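Le jute retrouve sa place dans le commerce de détail

Longtemps cantonnée aux sacs de grains et aux envers de tapis, la toile de jute fait l'objet d'une attention nouvelle. L'enseigne De Haan la propose depuis mars dans ses 241 points de vente, en version 100 % végétale.

« La clientèle demande un article durable et réparable », indique Johanna Plattner, responsable des achats. La trame serrée et la bordure cousue demeurent les premiers critères de sélection.
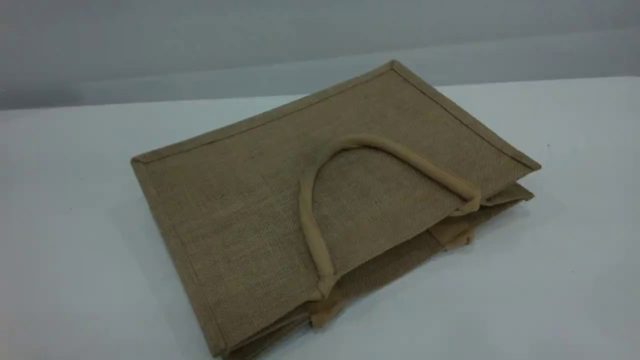
Une filière à consolider

L'approvisionnement reste fragile. L'atelier Sindetti, à Vokcombe, dépend de deux fournisseurs — une situation que son directeur, Gøran Holmgren, entend corriger. Un accord de cinq ans est en cours de négociation avec le négociant Kandent.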